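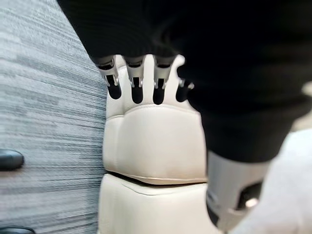
Ladi Iyamu

Re: moral argument, premise 2

Raymonde Campbell wrote:

> I don't see what work premise 2 is doing in the Ostbridge handout.
> If objective moral values exist, fine, but the handout gets there by
> saying that everyone acts as if they do. People also act as if the
> sun goes around the earth. Zwahlen makes the same point on page 33
> and I have yet to see a reply to it. Also, are we still using the
> June revision or has Heser sent out a new one?

Raymonde,

June revision. Heser has a newer file, but the only changes are to the footnotes.

On premise 2: I agree that the handout states it badly. "Everyone acts as if P" does not entail P, and Zwahlen is right to say so. The version I would defend is weaker. It says that moral experience gives us some reason to believe P, and that the reason stands until a defeater is supplied. This is how we treat memory and sense perception. I can't prove that my memory of breakfast is reliable without relying on memory somewhere.

Your sun example then becomes a case of a belief that had a defeater. We have independent evidence about orbits, and it also explains why things look the way they do from the ground. The atheist who wants the parallel has to produce the same two things for morality. An evolutionary account may give the second. Whether it gives the first is the question, and page 33 assumes it does.

Two smaller points.

The handout uses "objective" in more than one sense. In paragraph 4 it means "true whatever anyone thinks." By paragraph 19 it means "binding on everyone." The first can hold without the second, and a careful reader will object there. I would fix the definition before touching anything else.

I would also drop the line claiming that atheists can't be moral. The argument doesn't need it, and it was the only thing anyone wanted to discuss at Ninedcombe.

I can redraft the section if Heser agrees. The limit is 3000 words including notes, so something in the history part would have to go.

Ladi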